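Bench notes: the Diremix manipulation kit after a month

The Diremix kit from Meditz ships as a walled bin, a shape board with its blocks, a mounting plate for the fixed camera and a license for their Catano teaching software. You supply the arm and the gripper. I paid 855 dollars for the full set in July and have run it most evenings.

Assembly took one evening. The walls arrived square and have stayed that way. The panels are matte enough that I didn't need to change the room lighting.

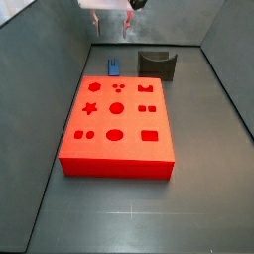
The shape board is the part I would buy again on its own. It has a three-by-three grid of cutouts, and several are close enough in outline to cause trouble. The circle and the oval are the usual pair. A policy that sorts them well under one lamp can get them wrong under another.

I mounted the arm so it reaches in over the rim. Clearance at the wrist is tighter than the manual suggests — set your joint limits before the first powered move.

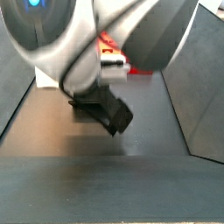
Posted by Koutsoukos | January 1, 2021 | Filed under: Kits, Reviews

Catano records demonstrations well and plays them back poorly. Of 44 recorded picks, 37 replayed without a fault. Most of the failures were timing errors in the gripper command, which a 3 ms delay in the config file reduced but did not cure.

The pronged blue block is the hardest one to grasp. Take it above the slot, with the prongs hanging free, and keep the closing force low.
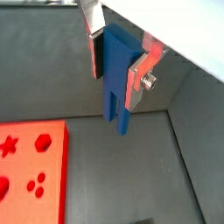 Camera placement

The fixed view should cover the whole board and the floor behind it. Mine sits on the stock plate, tilted down a little further than the default. The wrist view is better for checking a grasp, but it loses part of the board at close range.

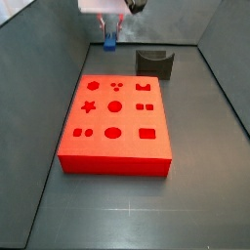 Calibration holds for almost a week, then drifts enough to matter on the small round holes. Meditz sells a calibration target separately. I printed my own and got the same residuals.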